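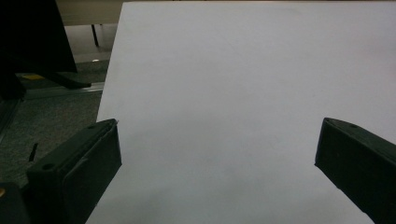

Fig. 3. Fingers wide open over the white top.

Print this page | E-mail this page

3.2 Recording the blank-surface set

Baseline for the Olano method. Policy gets clips with nothing to grasp, so it learns when to keep the fingers open. Toon Postma's version at Vanhove used 60 clips and that was too few - we record 175.

1. Hand-held gripper on, fingers fully open. Check both tips are in view.
2. Clear the white surface. Everything off, pens too.
3. Lights low, as in the Prukau runs. Do not change them halfway thruogh a set.
4. Bring the tips over the surface from your own side. One corner or edge must stay in view, otherwise the tracker has only plain white and drifts.
5. Hold still, count to three, start the clip.

CAUTION: do not squeeze the trigger during a blank clip. One closure and the clip is labelled as a failed grasp. Delete it, go again.
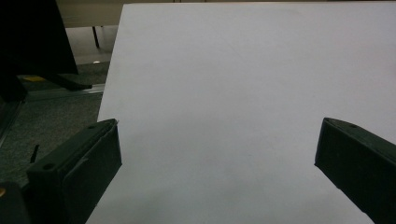
6. Small shifts between clips. Left a bit, lower, slight tilt. Same pose every time teaches it nothing.
7. Save under set 1109, then run the drift check. Anything flagged - bin it.

Note: with no blank clips the Ceststead arm closed on shadows in 123 trials. With the full set, far fewer. Wim Kramer has the table, ask him for the July one, the older one has the colums swapped.

Note: finger screws work loose. Check before each set, hand tight only.

Grasp clips next, see 3.3.

Print this page | E-mail this page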